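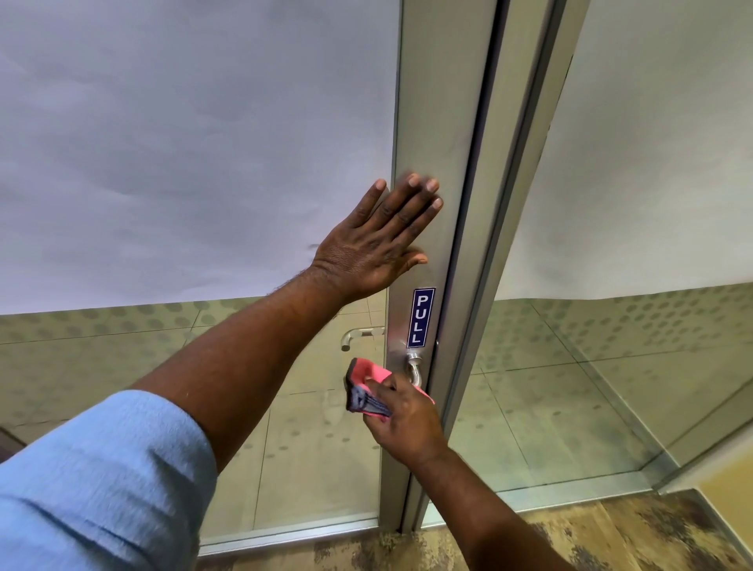
Sunita Shakya reckons we'll have robots wiping down the doors before we've agreed whose turn it is, and she's been saying it to me all through June. So I'm asking on here. Can you buy anything yet that does glass doors, the metal frames and the handles? I look after a small shop unit with frosted film on the glass and it's the daily wipe-down that eats my time. I've got a robot hoover from Grosten that does the floor well enough (it gets stuck under the radiator, but fine). I don't mind spending a bit, say up to £500. I just want to know if I'm dreaming.

Posted by hallwaymoth

Reply from Olszewski

Short version, you're dreaming, at least at £500. I've had two window robots. The big flat panes they can do, they cling on and trundle back and forth and it's quite fun to watch for the first 6 minutes. The second one was a Roria and I paid £756 for it, which I try not to think about. Mine won't go anywhere near a frame. It feels the edge, turns round and goes back the way it came, so you get a lovely middle and a grubby border. It also hated the film on our office door and slid about on the wrinkly bits.

Handles, forget it. Think about what you do without noticing. One hand goes flat on the door to hold it still, the other one shoves the cloth in round the handle, and you press harder when you feel something sticky.

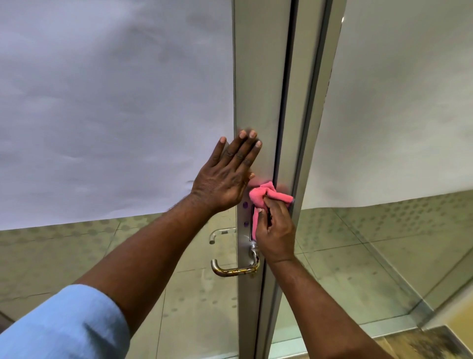
Then there's the gap where the two doors meet, which collects all sorts, and you fold the cloth over to get a corner in there. I've never seen a machine for sale that would even try. If you do get a window robot, buy spare pads at the same time, the ones in the box go grey in no time. And tie the safety cord to something proper. I tied mine to a chair.

Reply from teapot_lid

get a squeegee mate

Reply from brackenside

I'm a bit more hopeful than Olszewski! A place I used to work, Skoltport, had a trial of an arm on wheels that was meant to do touch points (handles, push plates, lift buttons and so on). It did manage plain bar handles, very slowly, and I was properly impressed the first morning. Anything curved or tucked in close to the frame it gave up on, and somebody still had to go round afterwards with a cloth. They sent it back in the end and I never heard what the bill was.

For stains on the metal, a machine's no use anyway. If it's rusty-looking, try a bit of metal polish on a rag, somewhere hidden first, and keep it off the film. For everyday finger marks I use a barely damp microfibre and then a dry one. Does your film have a pattern on it or is it plain? Mine lifts at the bottom edge if I go at it sideways, so I always wipe downwards there.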